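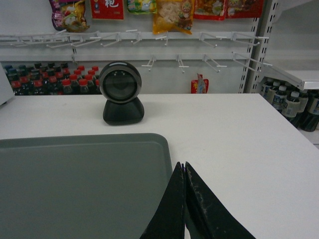
계산대 상판. 트레이와 바코드 스캐너, 뒤쪽은 걸이 레일

매장 계산대 정리 회의록 (8월)

시작 오전 10시 조금 넘어서. 장소 매장 뒤 사무실
참석: 카시미로 요렌테(진행), 이치아르 바예호, 마리우스 크러치운, 베고냐 사르미엔토
불참: 아우렐리오 비달 (Gando 납품 건으로 외근, 의견은 메모로 받음)
기록: 바예호

1. 지난 회의 확인
- 걸이용 가격표 교체: 윗줄 끝남. 아랫줄은 남음. 크러치운 이번 달 안에.
- Casado 쪽 영수증 용지 단가 문의: 답 없음. 사르미엔토가 다시 전화하기로.
- 창고 열쇠 복사: 완료. 보관은 사무실 서랍.

2. 계산대 상판 배치
- 스캐너는 상판 뒤쪽 가장자리 유지. 앞으로 당기자는 의견(크러치운) 있었으나 트레이 놓을 자리가 안 나옴. 보류 아니고 기각.
- 트레이는 손님이 봤을 때 어느 쪽이 편한지 한참 얘기함. 비달 메모는 "오른쪽". 요렌테, 바예호는 왼쪽. 사르미엔토는 상관없다고.
- 결론: 2주 동안 계산하는 사람 기준 왼쪽에 두고 써 봄. 오른쪽 상판은 봉투 펴는 자리로 비워둠.
- 상판 위에 개인 물건 금지 (컵, 전화기, 펜통 포함). 껌 진열통도 안됨. 껌은 레일로.
- 레일 걸이 간격은 현행대로. Porkeo 간식류는 윗줄로 올리고, 무거운 포장은 아랫줄. 걸이가 휘는지는 사르미엔토가 확인.

3. 케이블과 흠집 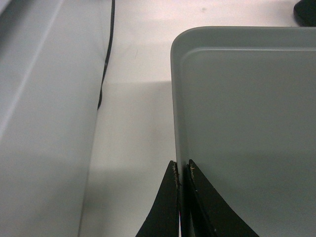 트레이 모서리와 상판. 왼쪽에 검은 케이블

- 상판에 나와 있는 검은 선 얘기. 트레이 밀 때마다 신경 쓰인다고 크러치운. 클립으로 가장자리에 붙이는 안, 구멍 뚫어서 아래로 내리는 안 두 가지.
- 구멍은 상판 새로 살 생각 아니면 하지말자 (요렌테). 클립으로 결정. 클립은 6개 한 봉지, 바예호가 구입.
- 상판에 가는 긁힌 자국 하나, 작은 점 몇 군데. 점은 잉크인지 찍힌 건지 모름. 알코올로 한번 닦아 보고 안 지워지면 그대로 둠. 연마제 쓰지 말것!!
- 트레이 바닥에 고무발 붙이자는 제안: 찬성 3, 반대 없음, 요렌테는 기권("붙여 보고 얘기합시다").
- 고무발 두께 때문에 트레이 높이가 달라지면 스캐너 읽히는 위치도 다시 볼 것. 담당 크러치운.

4. 바코드 목록
- 등록 품목 534건. 이중 안 파는 것 꽤 있음. Fillbridge 시절 코드가 아직 목록에 남아있어서 검색하면 같은 이름이 두 번 뜸.
- 삭제 말고 "사용 안 함" 표시로. 지난 분기 매출 조회할 때 필요하다고 비달 메모에 있음.
- Gando 묶음 상품은 겉 포장 바코드만 찍는다. 낱개 코드 찍으면 가격 틀림. 계산대 안쪽에 메모 붙이기 → 사르미엔토.
- 코드 정리 작업은 영업 끝나고. 한 번에 약 40분 잡음. 초과하면 다음날로 넘김.

5. 트레이 사용 규칙
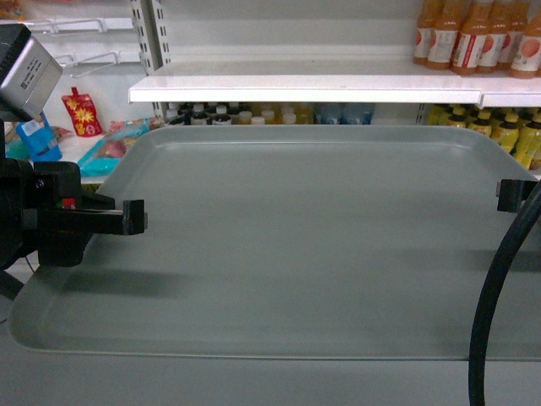

진열 선반 앞 트레이, 비운 상태

- 마감 때 트레이는 위 사진처럼 싹 비워 둔다. 반품, 쿠폰, 동전 남기지 않기.
- 찍은 물건만 트레이에. 안 찍은 물건이랑 섞이면 처음부터 다시.
- 테두리 안쪽 먼지는 마른 천으로 닦고, 바닥면은 물걸레 후 마른 천. 마감 담당자가 함.
- 깨지는 물건(병, 유리)은 트레이에 눕혀 놓고, 다른 물건 위에 쌓지 않음.
- 손님이 트레이를 직접 당기는 경우: 그냥 둠. 따로 안내문은 안 붙이기로 햇음.
- 여분 트레이 주문할지? 사르미엔토는 하나 더 있어야 한다고, 요렌테는 놓을 데가 없다고. 결론 안 남. 다음 회의로.

6. 기타
- 봉투 작은 것 재고 부족. 큰 것만 남음. 크러치운이 창고 먼저 보고 없으면 주문.
- 스캐너 소리 크기: 아침에 너무 크다는 의견. 설정 방법 아는 사람 없음. 설명서 찾는 중 (비달에게 물어볼것).
- 계산대 뒤 선반 라벨 글씨체 통일 건은 시간 없어서 못 다룸.

할 일 정리
요렌테: 여분 트레이 놓을 자리 재보기
바예호: 클립, 고무발 구입 / 회의록 공유
크러치운: 아랫줄 가격표, 스캐너 위치 확인, 봉투 재고
사르미엔토: Casado 전화, Gando 메모, 걸이 확인
비달: Fillbridge 코드 목록 뽑아서 전달, 스캐너 설명서

종료 오전 11시 20분. 다음 회의는 트레이 2주 써 본 다음, 날짜는 요렌테가 공지.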